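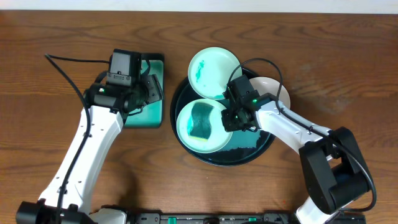

How does a village choir with no audition end up sounding any good?

Mostly by singing the same piece until the people who hate it have learned it out of spite. Genalyn Evangelista has led the Brimcombe Community Choir for 13 years, and she offers this as her entire method. She took the job when the previous director moved to the coast and left behind a box of sheet music, a broken metronome and an unpaid bill for cough drops.

"I was supposed to fill in until July," she says. "They didn't say which July."

The choir takes anyone. Evangelista is firm on this, and has the tenor section to show for it. New members are asked whether they sing high or low, and their answer is believed for two weeks. After that she moves them. The moving is done during the break, quietly, while the person has a mouthful of cookie and can't argue.

She doesn't teach people to read music unless they ask. Most don't. They follow the shape of the notes up and down the page, the way you might follow a stranger who seems to know where the station is. "I had a bass who turned his pages at all the right moments for a whole season," she says. "He had the wrong piece. Beautiful voice, so I left him to it."

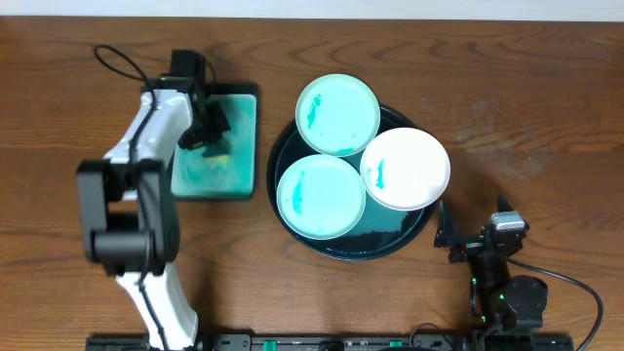
Béla Kiss remembers it differently, and maintains that it was the right piece in the wrong key, and that he was the only one in the row who noticed. He has been a bass since the year of the flooded hall, and he holds that the basses are the reason anyone else can find their note. Evangelista lets this stand. She says basses need to be told they are holding up the building.

The winter concert is the one the town comes to. Last month's had 5 pieces on the program and got through four of them. The missing one was a setting of an old carol, arranged by Evangelista herself over a long weekend in Wurnalport when it rained and she had nothing to read. It has a key change on the last page. The choir reached the key change at rehearsal on several occasions, but never together.

"We'll do it next year," she says. She has said this since she wrote it.

What she will not do is compete. The regional festival sends a form, and she uses the back of it for the coffee list. She went once, early on, and sat through an adjudicator explaining to a group of retired bus drivers that their vowels lacked intention. One of them asked her which vowels. She said all of them. "He drove home with his vowels exactly as they were," Evangelista says, "and I thought, well, good for him."

Her own training was more serious. She studied piano, gave it up, sang in a chamber group that wore black and did not smile, and gave that up too. Does she miss it? She thinks for a while. She misses the tuning, she says, and the long quiet at the end of a piece when everyone knows it went right. At Brimcombe the quiet at the end is shorter, owing to Gizella's cough.

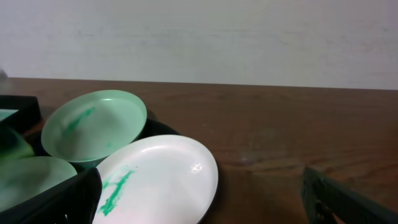

According to Gizella Dudás the cough is medical, and anyway the altos come in late whether she coughs or not. She would also like more songs with the tune in them. Altos get the tune twice a year, if that, and she has asked for it in writing.

Evangelista has the letter. She has promised the altos 2 verses of something in the spring, words and tune both, with the sopranos humming underneath. The sopranos haven't been told.

Rehearsals start again this week in the hall behind the library, and the first piece out of the box will be the carol.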